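Novembre, 23 h 10

Lave-vaisselle lancé à moitié vide, puis arrêté, puis rouvert. Je note l'heure parce que c'est la troisième soirée de suite que je passe penché au-dessus de cette machine, et qu'un jour je voudrai savoir où est partie ma jeunesse.

Le Makholm a donc un mois. Le vendeur m'avait promis une capacité « familiale ». Je vis seul et j'arrive quand même à manquer de place, ce qui demande un certain talent. Les picots du panier ont été espacés pour des assiettes que je ne possède pas : les miennes, les Haria achetées en solde, sont trop creuses et se couchent les unes sur les autres comme des voyageurs dans un train de nuit. Les tasses, n'en parlons pas. Posées droites, elles gardent au fond un petit bouillon gris. Posées de biais, elles basculent au premier jet et je les retrouve pleines, avec une vague odeur de lentilles.

La notice consacre 16 pages à la dureté de l'eau et une demi-page au rangement. J'ai lu les deux. Je connais désormais la dureté de l'eau.
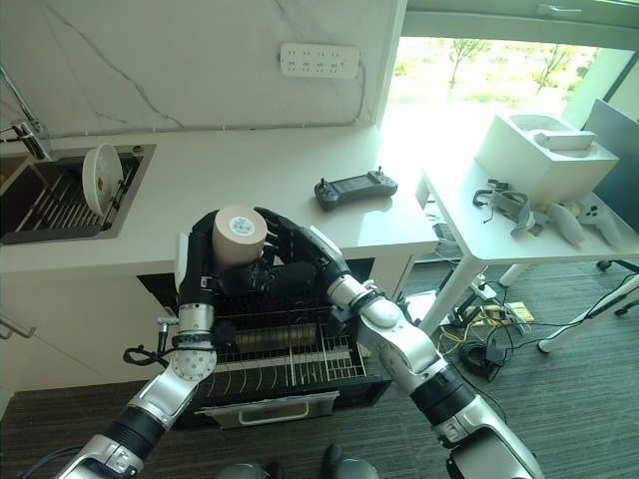

Méthode adoptée ce soir : les tasses à l'envers, le cul bien en l'air, calées entre deux rangées et contre quelque chose de lourd. J'ai fait l'essai avec un saladier, puis avec la cocotte, puis sans rien, par lassitude. Résultat demain matin. J'ai relu trois fois la disposition avant de fermer la porte, et je l'ai rouverte pour déplacer une fourchette. Une fourchette !

Il faudrait aussi que je décide pour les étiquettes. Celles des tasses Cemodon sont collées sous le fond avec un produit qui survivra à l'espèce humaine. Programme à 50 degrés : rien. Ongle : rien. Huile de tournesol : étiquette intacte, tasse grasse, chemise à laver. J'ai fini par me dire qu'une étiquette qu'on ne voit qu'en buvant la tête en arrière ne gêne que les invités d'en face, et je n'en ai pas prévu avant les fêtes.

Le marbre du mur, lui, se porte bien. On m'avait prédit des taches de café avant l'hiver. J'essuie tous les soirs, moitié par soin, moitié par peur du devis Escobedo, que j'ai gardé dans le tiroir et qui reste à ce jour le texte le plus inquiétant de la maison. Presque 80 euros rien que pour le joint.

À acheter : sel régénérant, éponges, pastilles (pas celles au citron). Rappeler le plombier pour le petit bruit sous l'évier, qui ne se produit évidemment jamais quand il est là.

23 h 40. Relancé. Ça tourne, et quelque chose cogne déjà à l'intérieur.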